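Home Visits Reports Members Archive

Visit report: Taltier open day, tableware handling rooms
2024-08-02

The Taltier site opens its ground floor to visitors once a year. Our slot was 90 minutes, of which 70 went to the tableware rooms and the remainder to a talk on storage. Groups were capped at 22. Shoes had to be closed and bags went into lockers at the entrance.

The subject of the day was everyday tableware: how pieces are grouped, where they sit on a table, and how they are taken off it. The first table was used for single items. Colors are strong and easy to tell apart, with an orange bowl of squared outline and a teal plate as the main pieces.
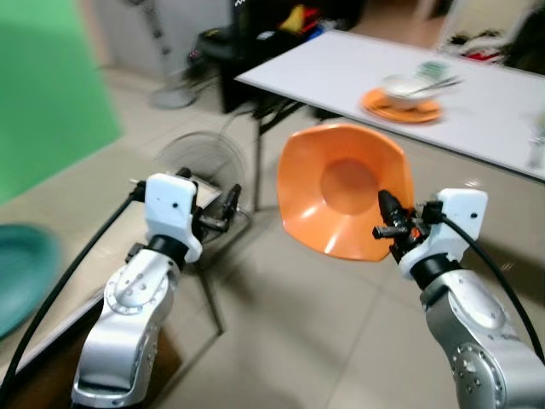
Govedance Tableware and Domestic Goods Group / Visits Section

The squared bowl drew most of the technical questions. It has a flat circular base and four flared sides, so the rim is wider than the footprint. A shape like this is stable when set down empty. It takes more shelf width than a straight-sided bowl of equal base, and our members with narrow cabinets should measure at the rim.

The second stop dealt with place settings. A folding table carried a stacked setting, with a white ceramic bowl on an orange round plate and a metal spoon left in the bowl. Mugs stood to the right. The staff term for this arrangement is "loaded," meaning that the bowl cannot be lifted until the spoon is dealt with.
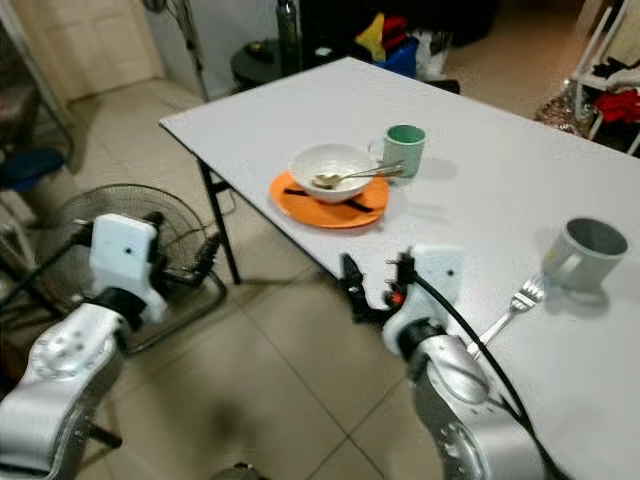 Vallico wrote afterward that a spoon left in a bowl should always come out first, and that our own clearing sheet has the order wrong. In the Vallico kitchen the flatware goes into a tray before any stacked piece is moved, and chipped rims have dropped as a result.

The objection is noted. The clearing sheet dates from July and will be checked against the Taltier handout, which lists 4 steps and begins with flatware.

We then compared loose layouts, with no plate under the bowl. Spacing matters more here, as each piece needs clearance for a hand on at least one side.

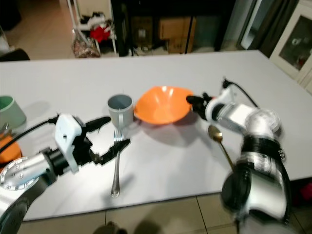

Spacing on our own club tables has been set by eye up to now. The Song layout card, handed out at the door, sets it by handle direction, and we spent some time arguing over whether that is practical. A gray mug with its handle facing the orange bowl right beside it makes the point: the handle occupies the gap that fingers would need. Turning the mug would free the space with no change to the footprint. The fork in front, tines pointing toward the mug, is less of a problem. A gold-colored spoon next to a silver fork also showed that the sets were mixed, a matter the card does not cover.

The last part returned to single pieces and the question of where to hold a bowl. The handout recommends the rim for empty bowls and the base for full ones. Several members disagreed on the second point for hot contents.
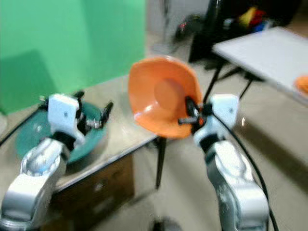
Orange bowl held at the rim, teal-green plate on the table.

Lockers were slow to clear at the end. Copies of the Song card are in the club folder, filed under Layout.

Contact: Visits Section, Govedance | Copyright Govedance | Back to top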